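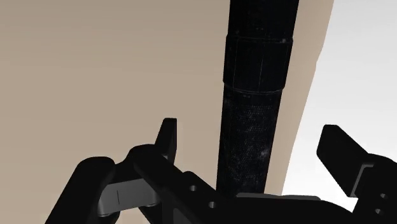
Tall black cylinder with a banded collar, standing upright.

Frequently asked questions about the Prastby municipal election

We get the same questions every time the town votes, and a few new ones whenever somebody has been reading the charter late at night. Answers are collected on this page. They were checked by Heike Petersen in the clerk's office, who removed two jokes and would like it known that she left the others in under protest.

What exactly are we voting on?

The mayor, four of the seven council seats, and one charter amendment. The other three seats come up in two years, by which time you will have forgotten who holds them.

How many registered voters are there?

3,805 at the last update of the roll. Turnout is another matter, and a sorer one.

Does my vote really make a difference?

The last mayoral race was decided by 39 votes. The one before that was decided by 191, which was called a landslide by the winner and a fluke by the loser. Draw your own conclusions.

I live in Sellilau. Do I vote in Prastby?

Yes, if you live on the near side of the creek. Sellilau was split down the middle when the boundaries were redrawn, so it is entirely possible to wave to your neighbor over the water while the two of you vote for different mayors. The map in the town hall lobby shows the line. It is hung a bit high, so bring a tall friend.

What does the charter amendment say?

It would limit the mayor to three terms in a row. The full text takes up a page and a half, most of it spent defining "in a row." A yes vote adds the limit. A no vote leaves things as they are. The council tried to phrase it the other way around and was talked out of it.

Would the limit apply to Mayor Pitkänen?

Only going forward. Terms already served don't count, so the mayor could serve three more. Supporters call this fair play and opponents call it a head start. The mayor has said the matter is for the voters to decide, at some length, on four separate occasions.

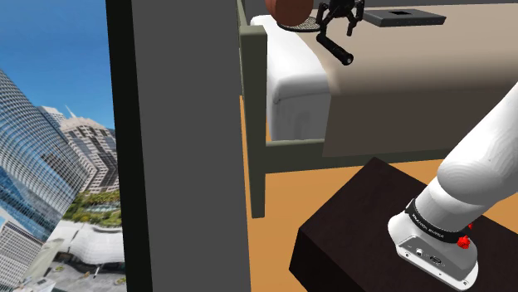 Can I vote by mail?

Yes. Ask for a ballot before the end of February. Fill it in, put it in the small envelope, put the small envelope in the large envelope, and sign the large one. Please don't sign the small one. Last time 112 people signed the small one, and every one of those ballots had to be set aside. Several of those voters phoned us to complain, and they had a point about the instructions, which have been rewritten.

What do I need to bring to the polls?

A photo ID and something that shows your address. A utility bill is fine. A birthday card from your aunt is not, even if she has very neat handwriting.

When are the polls open?

From 7 a.m. to 8 p.m. If you are in line at 8, you get to vote. If you are in your car looking for a parking spot at 8, you don't.

Who counts the ballots?

The scanners do the first count, using a system called Modura. Two teams then recount a sample of precincts by hand. Each party on the ballot may send one observer to watch. Observers may take notes but may not sigh loudly, a rule added after the last runoff.

What happens in a tie?

For council seats, the names go into a box and the clerk draws one. For mayor, there is a second vote three weeks later. We are aware that this makes no particular sense. It is in the charter, and changing it would take another amendment.

Can I put up a yard sign?

In your own yard, as many as your household can stand. Signs on the median, the bridge or the library lawn will be taken down and kept behind the town hall, where candidates can pick them up. Few ever do.

Where do I send a question that isn't answered on this page?

Write to the clerk's office or stop by before noon. Questions about who you ought to vote for will be passed along to your relatives, who surely have views.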